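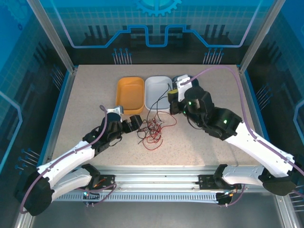
Figure 4. Two-arm cell with wire bundle and trays.

4. Setting up and scoring the wire-sorting trials

Read this section before repeating the result in the Trillel report. The report gives one success rate for the whole task. We don't think one number is enough, and the steps below are laid out so that you can see where it comes from. Do them in order. If you have to skip one, write down which.

4.1 Before you start

1. Check that both arms are fastened to the rail and that neither base shifts when pushed by hand.

2. Run the cables along the outside of each arm. Move each arm through its full reach at low speed and watch for any point where a cable pulls tight.

CAUTION: Keep hands out of the cell while the arms have power. Low speed is still fast enough to trap a finger between the jaws.

3. Set the trays side by side near the back of the tabletop. Mark their corners with thin tape and photograph the marks from the fixed camera. In our first round Wian Hlongwane reset the trays by eye, and we had to throw out 68 trials when the starting positions were compared.

4. Load the policy file and write its checksum on the trial sheet. Do not trust the file name. Two different files have been passed around under the same name.

4.2 Placing the bundle

5. Shake the wires in the bag for ten seconds and tip them out in front of the trays. Don't arrange them. Don't pull a loop free because it looks hard.

NOTE: This is the step most likely to spoil your numbers. A person who has watched the arms fail on a tight knot will start laying out looser bundles without meaning to. Have someone who doesn't know which policy is loaded do the tipping. Perihan Demirtaş and Oratile Mahlangu traded this job between them for the whole of our second round.

6. Take one still from the fixed camera before the arms move. Any trial without a starting still is left out of the count, including the good ones.

4.3 Running a trial

7. Start the recording, then the policy. The time limit is 90 seconds. Stop the trial when the limit is reached, even if a wire is halfway to the tray.

8. Do not touch the bundle during a trial. The report allows "minor operator help" and never says what that covers. In this guide, any help is a failure.

9. Save the wrist views along with the fixed view. The fixed view alone can make a poor grip look good, especially when an arm reaches across a tray and hides what is under it.

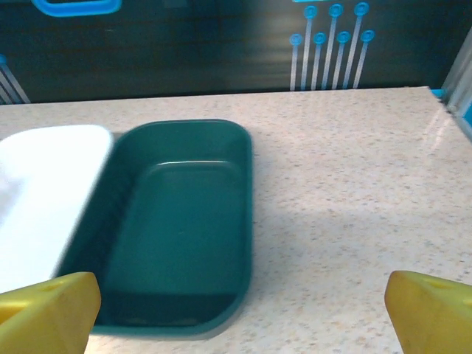

10. Look through the wrist recordings before you settle any score. Check that the tray floor can be seen at the moment of release. Glare on the tabletop and shadow inside a tray can both hide a thin wire, so mark the trial "unclear" if you can't tell. Don't settle it by guessing from how the arm moved.

4.4 Scoring

11. Score each trial on four separate lines: first contact, grip, lift clear of the bundle, and release in the tray. A wire that hangs over the rim counts as a lift. It does not count as a release.

12. Have two people score every trial apart from each other. Keep both sheets, along with any notes on where they disagree. Do not average them.

13. Report failures and unclear trials in the same table as the successes.

We ran 1,207 trials under these rules. Of those, 564 reached a clean release on both sheets, a little under half. The report claims far more. Part of the gap may be our wires, or our lighting, or a mistake of ours that we haven't found. Catarina Bastos has asked the Olusley group for their starting stills, and until those arrive we can't say whether their bundles were as tangled as ours.

NOTE: Grip and lift scores held up better than release scores. If you only have time for a short check, put it into step 11 and the last line of the sheet.

4.5 What this test does not show

Passing these trials does not mean the method can handle tangled wire in general. It has been tried with one kind of bundle on one kind of tabletop. The claim that the two arms "work together" is also weaker than it sounds. In many of our recordings one arm does the pulling while the other waits nearby. To test the claim, repeat a block of trials with one arm parked and compare the release lines. Keabetswe Mthembu's sheet for the one-arm block is in Appendix C.

If the one-arm score falls within the spread of your two-arm blocks, say so in the write-up and leave the word "cooperation" out of the title.

Continue to Section 5 for gripper wear checks.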